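Flanside Door Handle Set
Data card, version 2
May 2026

Summary

The Flanside Door Handle Set is a collection of simulated trials in which a robot arm attempts to operate a lever door handle. It was prepared by the Josmont Laboratory for Household Automation as part of a wider study of a plain question: which ordinary chores can a machine carry out today without a person standing by?

Opening a door is rarely listed among household chores, yet many of them depend on it. A machine that is meant to carry laundry, take out trash or bring in a delivery will meet a closed door before long. The same holds on a shop floor, where storerooms and supply cabinets are kept shut. The set covers this one step and leaves the rest of the chore to other collections.

Intended use

The set is intended for training and testing control methods for handle turning, and for comparing methods under the same starting conditions. It may also be used in teaching. It should not be used as evidence that a given robot is safe to operate near people, and results obtained on it should not be quoted as success rates for real doors.

Contents

The release holds 200 trials. Each trial consists of a sequence of rendered views, a record of joint positions for the arm, a record of the handle angle, and a short outcome label. Of the 200 trials, 54 are reserved for testing and should be left out of training. The list of reserved trials is supplied in a separate text file and has not changed between versions.

Outcome labels take one of four values: turned, partly turned, slipped, and not reached. "Turned" means that the handle passed the release angle and was held there until the end of the trial. "Partly turned" means that the handle moved but did not pass the release angle. "Slipped" means that contact was made and then lost. "Not reached" covers all trials in which no contact was recorded.

Simulated setting

All trials take place in a bare setting with a Franka arm and a handle fixture. The door panel, frame and surrounding wall are omitted. This keeps rendering time low and allows the handle to be placed at positions that a full door would block. Users who need a complete door should consult the Sekell collection, which uses the same file layout.

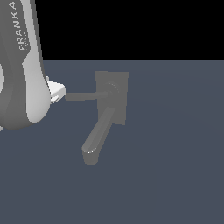 Figure 1. Franka arm at the handle fixture, rendered view.

The views are rendered with simple, even surfaces. Shadows and reflections are limited, and the background carries no detail that would help a method locate the handle. Methods that rely on camera input alone should therefore be expected to behave differently when moved to a furnished room. The laboratory advises users to report which of the supplied records a method was given.

How the trials were produced

Trials were produced by a scripted controller with small random changes to the starting pose of the arm and the stiffness of the handle spring. The controller was written by the laboratory and is included in the release. It is not a strong method and was not tuned for success. Failed trials were kept on purpose, as a set made up only of successes gives little guidance on how contact is lost.

Each outcome label was assigned automatically from the handle angle and contact record. Labels were then checked by a member of staff against the rendered views. Where the two disagreed, the automatic label was kept and a note was added to the trial record.

Findings to date

The scripted controller turned the handle past the release angle in 66 percent of trials. Most of the remaining trials were labeled "slipped." Stiffer springs accounted for a large share of these, and starting poses far to one side of the handle accounted for most of the rest.

The laboratory regards this result as modest. A person turns such a handle many times a day without looking at it, often while carrying something. The trials in this set involve a known handle, a fixed base and no load. Even so, a simple controller fails often enough that it could not be left to work alone in a home. Learned methods tested internally did better on the reserved trials, but their margin narrowed when the spring stiffness was moved outside the range used in training.

Known limits

Only lever handles are covered. Round knobs, push bars, sliding doors and locks are not represented.

The handle is never obstructed. There are no keys, hanging bags, coats or hands in any trial.

Contact forces are computed by the simulator and have not been matched against a physical handle. A comparison on a test bench at the Ghaffari site is planned, and measurements will be published separately.

The base of the arm does not move. Pulling a door open and passing through it requires a moving base and falls outside this release.

Changes since version 1

The contact record was resampled in January to match the joint record. Four outcome values replaced the earlier pass or fail label. File names were shortened, and scripts written for version 1 will need to be updated.

Access and terms

The set may be used for research and teaching at no charge. Redistribution is permitted if this data card is included without changes. Commercial users should request written permission from the Josmont Laboratory before use. Reports of errors should give the trial number and the version of the set.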